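# Kitchen night at robot club
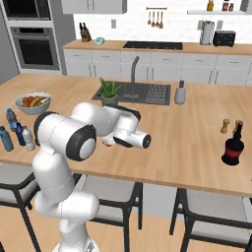

*Skellholm, September*

We finally have an arm in a kitchen!! A simulated one, sure, but after a whole spring of stacking gray cubes on a gray floor I could look at that wooden countertop all evening (and pretty much did).

Our club is entering the Starkbridge student challenge this year, in the simulation division, and the theme is household chores. There are 6 of us on the team, split between grasping and motion planning. I'm on planning, so my whole life is getting a white arm past a bunch of bottles and a fruit bowl without hitting anything. The faucet worries me too. It's tall, it curves over the sink, and our planner loves a shortcut.

We named our code Premum, after a typo in the very first commit that we all got attached to. Last night we left it running for 3000 tries with the objects shuffled each time, and I was up before my alarm to read the log. We need 80 percent to qualify. We're not there yet, but the gap is shrinking and I'm so excited!

Next up is the wrist angle near the counter, then the wine bottle, which I've been putting off. Four weeks to go. If you're at school and have a thing for inverse kinematics, come find us in the lab after 4, we have snacks.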